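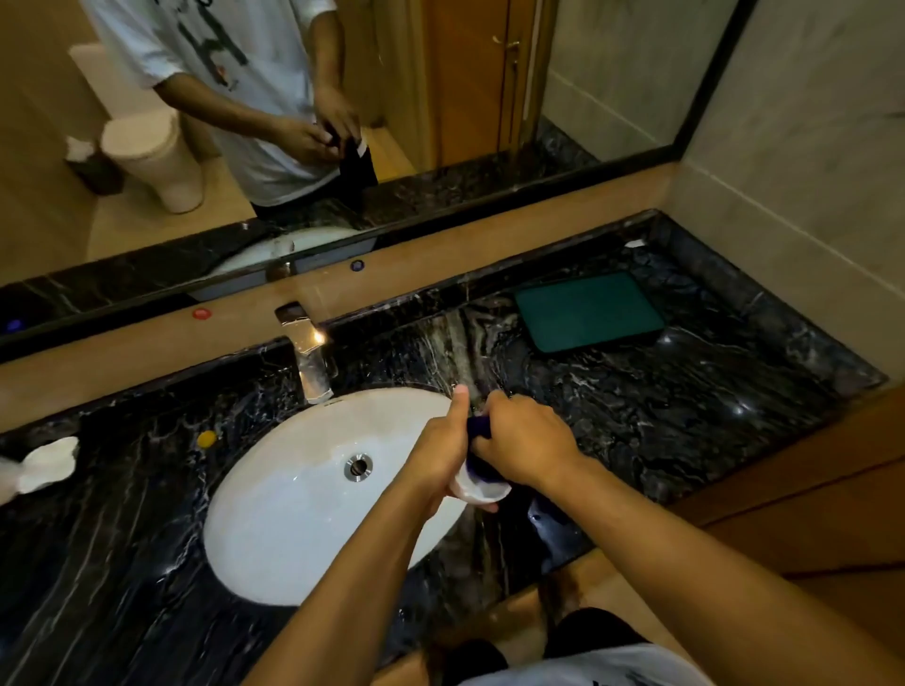
Getting a cup properly dry

I love this little job! A bathroom cup that's put away damp soon gets a cloudy ring in the bottom, and it takes seconds to avoid.

Wash the cup in warm water with a drop of washing-up liquid, rinse it well and shake it out over the basin.

Now the cloth. A thin cotton one is best - thick towelling won't go into the corners. Push the middle of it right down to the base with your fingers, keep your other hand round the outside of the cup, and turn the cup instead of the cloth. Three full turns will do it.

Pull the cloth up slowly so it wipes the sides on its way out, then run a dry bit round the rim and under the foot (the foot is where drips hide!).

Stand the cup upright for 16 minutes before it goes in the cupboard. Give the worktop a quick wipe while you've got the cloth in your hand, then hang it up to dry.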